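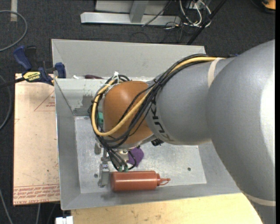 Paula Dobre would like the number 163 bus to run later in the evening, and she told the Hopkin town meeting so in the kindest possible way, adding that she has walked home from Lustitby in the rain more often than she cares to remember.

She had plenty of company. The hall was close to full for the talk on the summer timetable, which takes the last bus out of Lustitby at 7:40 and leaves anyone on a late shift, or anyone who simply wants supper with a friend, to find their own way back over the hill. A petition started in March now carries 2,785 names - a fine showing for two small towns and the farms in between.

Carys Pritchard, speaking for the bus company, Getbridge, listened to all of it and took a good many notes. She said the company could try 2 extra evening trips through the fall, stopping at Pikdale on the way, provided the town puts in $300 a week toward fuel and drivers. Several people clapped at that, and one gentleman near the back wanted to know whether dogs would still ride free (they will).

The council takes up the money question at its next sitting. Until then the petition stays on the counter at the Hopkin library, next to the seed packets, and there is a pen on a string for anyone who hasn't signed yet.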